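Fruit-sorting robots halted at Birkstead packhouse

Panenel has stopped two sorting robots at its Birkstead packhouse after a gripper failed to release and bruised fruit during the early shift. The fault was logged at 4 am. No one was hurt.

The firm said a pressure sensor had given false readings after a software update in July. Staff are sorting by hand while the supplier, Zistusura, checks the grippers. Both machines will be tested on apples and other fruit before they go back on the line.
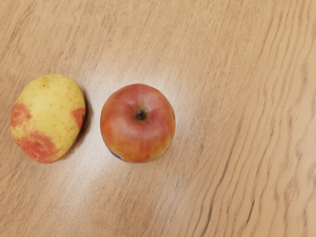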